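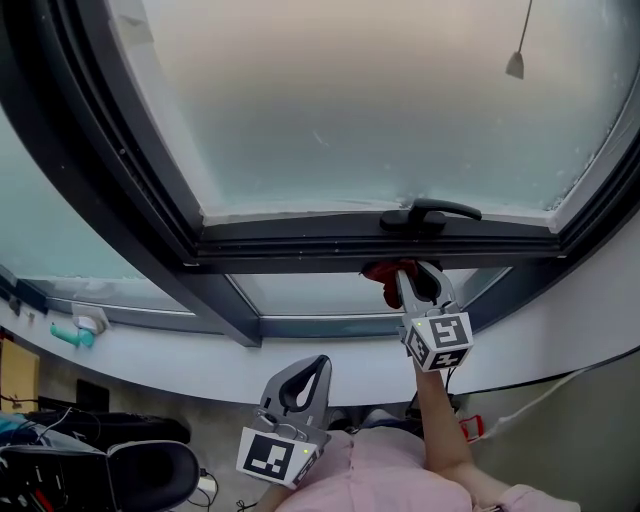
Skylight with frosted panes and a black lever handle.

Work, Faith and the Town
Handout 4: Who empties the pits?

Reading: Guthrie, chapter 2 (short), and the Weritz by-law of 1675 (shorter, and worse spelt).

Last week we looked at laws that shut religious minorities out of a trade. This week's laws are odder, as they let them in. The Weritz by-law gave the cleaning of drains and cesspits to "those not of the town's church" and called it a privilege. The holders weren't consulted. They could be fined for declining it.

Points to get down:

1. A reserved job can look like protection on paper. Check the wages, then check who may leave.

2. Injury hardly appears in the records. Of 80 entries in the Weritz pit book, 18 mention a death, and most of those go on to discuss the cost of the missing bucket.

3. Physicians came late or stood at the door. Guthrie puts this down to ideas of pollution. I'd add that the fee was poor, which seldom improves anyone's theology.

4. The reserve outlived the by-law. When the town repealed it, the same families carried on, now described as having a knack for it. 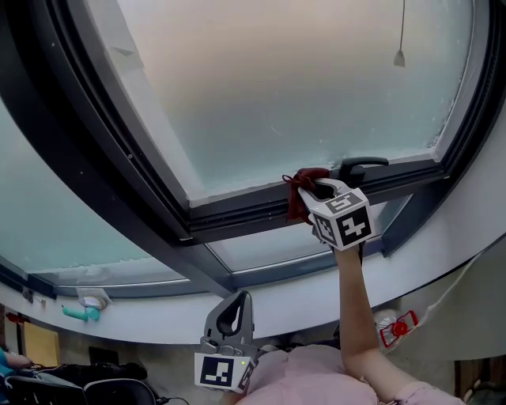
One of last year's seminar group objected that repeal must have counted for something, as a family could at least go to court after it, and that I was being too gloomy about Weritz. Fair, up to a point. Look up how many did before you agree – the court rolls are in the Elstead volume, from page 30.

For the seminar: bring one modern job advert that restricts applicants by religion, openly or by heavy hinting. Note who placed it, what protective kit is promised, and who pays for treatment after an accident.

Essay plans by the end of May, please. "I had a knack for it" isn't a plan.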